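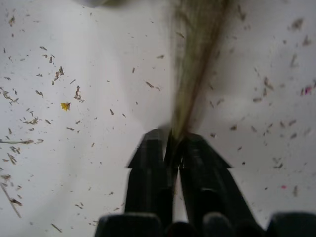
Incidencia: celda de barrido, criterio de aceptación y normas de trabajo en la mesa
Proyecto: Dureo
Cola: Automatización / Buenas prácticas
Abierta por: Thaís Sales
Asignada a: Valdir Tavares
Revisión: Heike Ostermann
Prioridad: media
Estado: cerrada con cambios en la norma interna
Apertura: noviembre de 2022

Resumen

Los ensayos de barrido de restos vegetales secos sobre superficie blanca dan resultados distintos según quién prepara la mesa y quién evalúa. El programa del brazo es el mismo en los dos turnos. Se pide revisar la hoja de trabajo y fijar un criterio único.

Descripción del problema (Thaís Sales)

La tarea consiste en que la pinza sujete el manojo de cerdas por el extremo estrecho y barra los restos hacia la zona de recogida. En el turno de mañana se dan por buenos ensayos que el turno de tarde rechaza. He comparado las hojas y encuentro lo siguiente:

La hoja dice "repartir el material por la mesa" y no dice cuánto ni cómo. Una persona lo echa a puñados y otra lo extiende con la mano.

La hoja dice "superficie limpia al terminar". En mañana se entiende que no quedan montones. En tarde se entiende que no queda nada, ni el polvo.

No está escrito por dónde se agarra el manojo. Si se agarra más arriba, las cerdas quedan cortas y rígidas y arrastran de otra manera.

Las imágenes de la muñeca se usan para decidir, y en muchas las cerdas y los restos del lado derecho salen movidos. Con una imagen así no se puede decir si un resto pequeño sigue en su sitio.

Pasos para reproducir

Preparar la mesa según la hoja vigente, lanzar el programa de barrido y pedir a dos personas que evalúen por separado sin hablar entre ellas. Lo hice con 7 ensayos y en 5 no coincidieron.

Comentario 1 (Valdir Tavares)

Tomo la incidencia. Antes de tocar la hoja quiero descartar causas mecánicas. Necesito de Thaís el registro de apertura y cierre de la pinza y las imágenes originales, sin recortar y sin pasar por el visor. Por favor, que nadie cambie la velocidad del brazo mientras esté abierta.

Comentario 2 (Thaís Sales)

Subidos el registro y las imágenes a la carpeta de Dureo. La velocidad sigue como estaba.

Comentario 3 (Valdir Tavares)

Revisado el registro. La pinza cierra siempre en la misma posición y no hay aperturas a mitad de recorrido.

En las imágenes hay dos cosas distintas que en las hojas se anotan igual, como "imagen mala":

a) Desenfoque por movimiento. Los bordes del manojo salen barridos y no se separan las cerdas. Los restos del lado derecho forman trazas diagonales en el sentido del movimiento.

b) Un salto horizontal a media altura de los dedos. La mitad de arriba y la de abajo no casan, y el contorno de los dedos da un escalón. También le pasa al fondo, así que no es un dedo doblado ni una pieza floja. Lo aclaro porque en una hoja de tarde alguien anotó "dedo desplazado" y pidió repuesto. Anulo el pedido.

Para b) sospecho de la lectura del fotograma o del paso por la red. Lo separo en otra incidencia y la dejo enlazada. No afecta a la decisión sobre la norma, salvo en un punto: una imagen con salto no se puede usar para medir nada, ni posiciones ni ángulos.

Comentario 4 (Heike Ostermann)

De acuerdo con separar. Sobre el criterio de aceptación: la regla general de la casa es que un ensayo se evalúa con el brazo parado y fuera de la zona. Está en la guía general, aunque en la hoja de barrido no se copió. Mientras las cerdas están encima de la superficie no se sabe qué hay debajo. Tampoco vale el último fotograma del recorrido si el brazo aún se mueve.

Pido además que se revise la parte de seguridad. La hoja no dice nada de la retirada manual de restos entre ensayos y me consta que se hace con el programa en pausa. Pausa no es parada segura. Quien mete las manos en la mesa tiene que haber pasado la celda a modo de mantenimiento y llevar consigo la llave.

Comentario 5 (Thaís Sales)

Confirmo que se hacía con la pausa. Parado desde hoy y avisados los dos turnos.

Pregunta sobre el material: los restos no son homogéneos. Hay fragmentos marrones y pardos que parecen cascarillas, paja picada, trozos de hoja y ramitas cortas. De vez en cuando aparece algo de color, como una escama amarilla o una mota rosa. ¿Se retira antes o se deja?

Comentario 6 (Valdir Tavares)

Se deja. Si lo quitamos a mano, el material del ensayo ya no es el del saco. Lo que sí hay que hacer es anotarlo, sobre todo si se ve bien. Un trozo amarillo sirve de referencia al evaluador sin que se dé cuenta: mira si el amarillo se ha ido y da el ensayo por bueno. Los restos marrones de al lado pueden seguir allí. Lo añado como nota al evaluador.

Los palitos más largos son otro tema. Una ramita fina tumbada y un palo en diagonal no se comportan igual ante las cerdas. Propongo no clasificarlos por ahora y registrar solo si al final queda alguno.

Comentario 7 (Grethe Østergaard)

Entro porque en Drarthorpe tuvimos el mismo desacuerdo con otra superficie. Lo que nos funcionó fue dejar de contar restos. Con cientos de trozos pequeños dos personas nunca cuentan lo mismo y se pierde la mañana. Pasamos a una plantilla transparente con cuadrícula y a responder sí o no por casilla: queda material o no queda. El polvo que no se puede coger con los dedos no cuenta.

También fijamos la distribución inicial por zonas. No hace falta que sea uniforme, puede haber una zona más cargada y otra más suelta, pero hay que escribir cuál es cuál y fotografiarla antes de arrancar.

Puedo pasar la plantilla. Está hecha para una mesa más pequeña y habría que repetir las casillas.

Comentario 8 (Valdir Tavares)

Pásala, por favor. La adapto y hacemos una prueba a ciegas con los dos turnos.

Comentario 9 (Odair Quintana)

Desde mantenimiento, dos peticiones para la hoja nueva.

Primera, el agarre. El manojo se estrecha hacia abajo hasta un tallo o atadura fina y oscura, y por ahí es por donde lo cogen los dedos. Si se coge por las cerdas, se aplastan y el manojo queda abierto para los ensayos siguientes. Que la hoja diga "por la parte estrecha, entre los dos dedos" y que se compruebe antes de arrancar.

Segunda, la limpieza de la pinza. Los restos finos se meten en las juntas. Pido soplado a baja presión con la celda en modo de mantenimiento al final de cada turno, y que quede firmado. Nada de aire con el brazo energizado.

Comentario 10 (Thaís Sales)

Prueba a ciegas hecha con la plantilla adaptada. 30 ensayos, dos evaluadores, sin comunicación entre ellos, siempre con el brazo fuera de la zona. Discrepan en 2. Los dos casos son de la misma casilla, la de la esquina superior derecha, donde los fragmentos quedan agrupados en montoncitos oscuros y la línea de la plantilla pasaba justo por encima. He movido la línea y he anotado que un grupo que pisa una línea cuenta para las dos casillas.

Comentario 11 (Heike Ostermann)

Me vale. Publicar como revisión de la hoja y retirar las copias impresas de la anterior. En la celda de Brito había una pegada en el armario, comprobad que no queda.

Texto aprobado para la hoja de barrido

1. Preparación. Colocar el material por zonas y anotar la zona densa y la zona suelta. Fotografiar la mesa con el brazo fuera.
2. Material. No retirar ni añadir fragmentos a mano una vez colocados. Anotar los de color llamativo.
3. Agarre. El manojo se sujeta por la parte estrecha, entre los dos dedos. Si está torcido, abrir y repetir.
4. Velocidad. La del programa publicado. Cualquier cambio exige número de versión nuevo.
5. Imágenes de muñeca. Sirven para seguir el recorrido. No se usan para aceptar ni rechazar un ensayo.
6. Imágenes con salto horizontal. Se conservan y se marcan como "fotograma partido". No se mide sobre ellas. No se abre pedido de repuesto a partir de ellas.
7. Evaluación. Brazo parado y fuera de la zona. Plantilla, sí o no por casilla. Un grupo sobre una línea cuenta para ambas casillas.
8. Acceso a la mesa. Solo en modo de mantenimiento y con la llave encima. La pausa de programa no autoriza el acceso.
9. Fin de turno. Soplado de la pinza a baja presión y firma.

Comentario 12 (Valdir Tavares)

Publicado en Kumomgate. Los ensayos anteriores evaluados con la hoja vieja no se reevalúan, quedan con la etiqueta "criterio anterior" y no se mezclan en las gráficas. La incidencia del fotograma partido sigue abierta y a mi nombre.

Comentario 13 (Odair Quintana)

Copia de Brito retirada. Había otra dentro del cajón de herramientas, también retirada.

Cierre

Resolución: documentación corregida. Sin cambios en el programa ni en la pinza.
Pendiente en otra incidencia: salto horizontal en imágenes de muñeca.
Cerrada por: Heike Ostermann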